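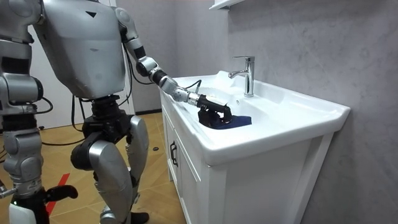 4. Cleaning and care of the vanity

This section covers routine cleaning of the Hiebert washbasin and its base cabinet, and the use and care of the cloths. Mounting, leveling and connection to the water supply are covered in Section 3. Replacement of the drain fittings is covered in Section 6.

4.1 Before you start

Read the whole of this section before the first cleaning. Surfaces may carry a thin film of packing residue for the first few days after installation. Remove it as described in 4.3 before the basin is used.

You will need:

Two soft cloths, one for washing and one for drying
Mild liquid dish soap
White household vinegar (for 4.4 only)
A small bowl or measuring cup
Rubber gloves
A soft toothbrush for the drain ring

Dark cloths must be washed separately before first use. New navy, black and red cloths can release dye when wet, and dye left standing on a ceramic surface overnight may leave a shadow that takes several cleanings to remove.

CAUTION: Do not use steel wool, scouring powder, pumice or the green side of a kitchen sponge on any part of the basin. Scratches in the glaze cannot be polished out and are not covered by the warranty.

CAUTION: Never mix vinegar or any other acid cleaner with chlorine bleach. The mixture gives off a poisonous gas.

4.2 Daily wipe-down

1. Remove cups, soap dishes and other loose items from the countertop.
2. Run warm water over the inside of the basin for a few seconds. Turn off the faucet.
3. Wet the washing cloth and wring it out until it no longer drips.
4. Bunch the cloth in the palm and press it against the wall of the basin. Work from the upper edge down toward the drain in overlapping strokes.
5. Wipe the bottom of the basin last. Turn the cloth to a clean side when it picks up hair or toothpaste.
6. Rinse the cloth under the faucet and wring it out again.
7. Wipe the countertop from the back toward the front. Follow the inside of the raised lip, where water collects.
8. Dry the countertop with the second cloth.

Note: The raised lip holds small splashes on the countertop. It will not hold back an overflowing basin.

Note: Do not leave a cloth lying in the basin. A cloth over the drain will block it, and the basin will fill if the faucet is opened.

4.3 Weekly cleaning

Allow the basin to come to room temperature if very hot water has just been used in it.

1. Put on gloves.
2. Add 2 drops of dish soap to a bowl of warm water and stir.
3. Soak the washing cloth in the solution. Squeeze out the excess.
4. Wash the basin as in 4.2, steps 4 and 5, using small circles in place of straight strokes where there is visible soap film.
5. Lift out the drain stopper. If it does not lift freely, turn it a quarter turn counterclockwise and try again. Do not use pliers.
6. Clean the stopper and the drain ring with the toothbrush. Pull out any hair by hand and put it in the trash.
7. Refit the stopper. Check that it sits level and moves without catching.
8. Wipe the faucet base and the joint between the faucet and the ceramic. Do not push the cloth under the faucet gasket.
9. Rinse the basin with clean water until no foam remains.
10. Dry all surfaces, including the front edge of the countertop and its underside. Drops left on the underside run down onto the cabinet.

Soap solution that has gone cold leaves streaks. Make a fresh bowl for the cabinet (see 4.5).

4.4 Removing limescale

Needed only in hard-water areas, usually once a month. The signs are a chalky ring around the drain and white spots below the spout.

1. Mix 251 ml of white vinegar with the same amount of warm water.
2. Fold the washing cloth into a pad and soak it in the mixture.
3. Lay the pad over the affected area. Leave it in place for ten minutes. Stay in the room.
4. Lift the pad and wipe the area. Loose scale will come away on the cloth.
5. Rinse thoroughly with plenty of water.
6. Repeat if needed. Do not extend the soaking time.

Keep the mixture off the faucet finish. If any gets on the finish, rinse at once and dry.

Commercial limescale removers may be used if the label states that they are safe for glazed ceramic. Femenar Basin Liquid (order no. 323) has been tested on this product. Follow the dilution printed on the bottle.

4.5 Base cabinet

The cabinet is wood with a white painted finish. It tolerates damp air and short contact with water. It does not tolerate standing water, and the lower edges are the most easily damaged.

1. Wipe the doors and sides with a cloth that is barely damp. Wipe along the length of the panel.
2. Dry immediately.
3. Open the doors and check the floor of the cabinet for water. Feel along the back corners by hand.
4. If the floor of the cabinet is wet, dry it, close the shutoff valves and go to Section 7, Leaks.
5. Leave the doors open for half an hour after cleaning if the bathroom has no window or fan.

CAUTION: Do not use vinegar, alcohol or furniture polish on the painted surfaces. Vinegar dulls the paint. Polish leaves a film on which touch-up paint will not hold.

Small chips in the paint should be closed within a few days. Use the touch-up pen from the Vusus fitting kit. Clean and dry the chip, apply one thin coat, let it dry for two hours, and apply a second coat.

4.6 Care of the cloths

Rinse each cloth after use and hang it open to dry. A cloth left crumpled stays wet in the folds and will smell by the next day.

Machine wash at the warm setting with ordinary detergent. Do not use fabric softener. Softener coats the fibers, and the cloth then smears water across the glaze and does not absorb it.

Discard a cloth when the hem is frayed or when grit can be felt in it after washing. Grit scratches.

Cloths used with vinegar mixture must be rinsed twice before they are used on the cabinet.

4.7 Marks that do not come off

Gray or silver lines: Metal marks from razors, jewelry or tools. These lie on top of the glaze. Rub with a paste of baking soda and water on a wet cloth, then rinse.

Blue or dark patches: Usually dye. Wash with warm soap solution and leave the basin dry overnight. Most patches fade after two or three cleanings.

Yellow line at the waterline: Soap and skin oil. Repeat 4.3 with warmer water.

Fine dark line that can be felt with a fingernail: Possible crack. Stop using the basin and contact the dealer.

Rust-colored spot: Often left by a can of shaving cream. Treat as limescale.

4.8 Weight on the countertop

Do not sit, stand or kneel on the countertop. Do not lean on the front edge with full body weight while reaching into the basin or up to a wall cabinet. For the Maria 600 model, see also the load table in Section 3.

If the countertop rocks when pressed at the front corner, the cabinet is no longer level. Adjust the feet as in 3.5 before further use. Continued rocking opens the sealant joint at the wall.

4.9 Sealant joint

Inspect the joint between countertop and wall every October, before the heating season. Press along it with a fingertip. The sealant should be soft and attached on both sides.

Black spots on the surface can be removed with the soap solution and the toothbrush. Spots inside the sealant cannot be cleaned, and the joint must be cut out and renewed (see 3.9).

Section text revised by Brittany Zacharias, product documentation. Replaces the cleaning leaflet supplied with earlier cabinets.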